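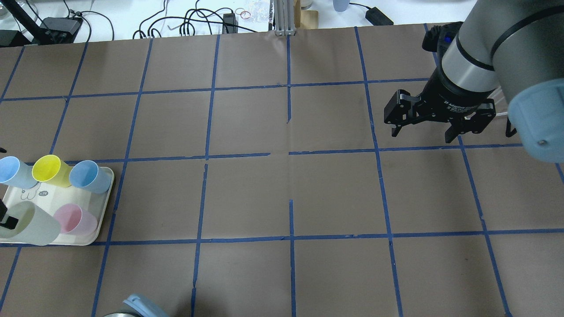
Ramil Ambrosio disagrees with the usual advice to knead the dough for a flatbread until it is smooth. In his view it should be mixed, left alone, and mixed again, and most home cooks add flour at the point where they should be adding time.

"A wet dough sticks for the first half hour whatever you do," he says. "The flour has not taken up the water yet. If you correct it then, you bake a cracker."

The bread he has been working on is a potato flatbread cooked dry in a heavy pan and brushed with butter afterward. He started with a recipe card from his first kitchen job in Danport and has kept a log of every batch. The log now stands at 1,396 entries, most of them one line long: flour weight, water weight, rest, pan setting, result.

The potato is the part he changed most. The card called for boiled potatoes mashed with milk. Ambrosio steams them in their skins, peels them while they are hot and puts them through a ricer onto a flat tray.

"Milk gives you color and nothing else I could measure," he says. "Steam comes off a riced potato much faster than off a mash. You want that water gone before the flour goes in, or your numbers mean nothing."

His hydration figure is 43 percent, counting added water against flour and leaving the potato out of the calculation. He admits this is a crude way to do it. Potatoes vary, and a floury one in September will behave differently from the same variety after a winter in storage. He adjusts by holding back a spoonful of water and adding it only if dry flour remains in the bowl.

Salt goes in with the flour. Cumin, if used, is toasted and crushed and goes in last. He does not use baking powder.
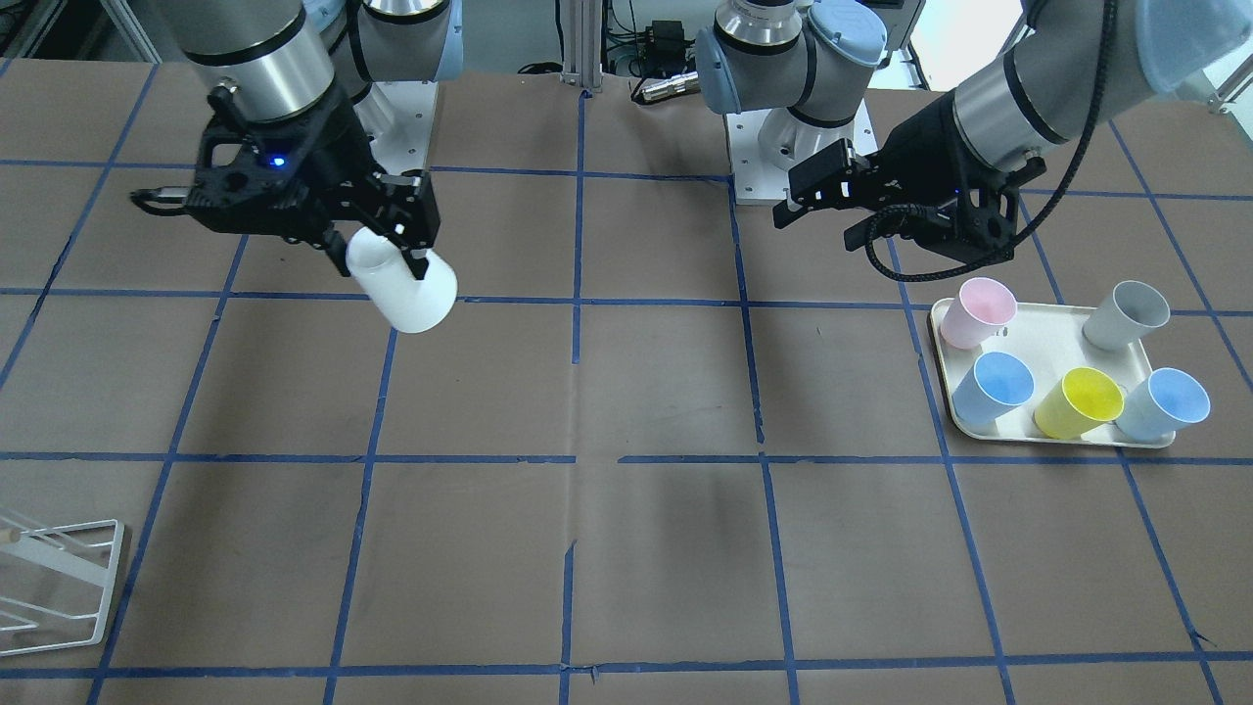
Rolling and cooking

The rested dough is divided into balls and rolled to a thickness of 3 millimeters. Ambrosio dusts with rice flour, which stays on the surface and brushes off easily.

Ilona Veres, who tested the recipe in her own kitchen, found this stage the hardest. "My edges were thick and the centers tore," she says. "Rolling from the middle outward and turning the round after each pass fixed most of it."

The pan goes over medium heat until a pinch of flour browns slowly. Each side gets 2 minutes, with one turn. Pressing the bread with a cloth helps it puff, though Ambrosio considers puffing optional in a potato dough.

"It is a heavy dough," he says. "Look for brown spots and a dry edge. If the edge bends without cracking, take it off."

Cooked breads are stacked in a towel and buttered just before serving. They can be frozen unbuttered, with paper between them, and reheated in a dry pan straight from the freezer.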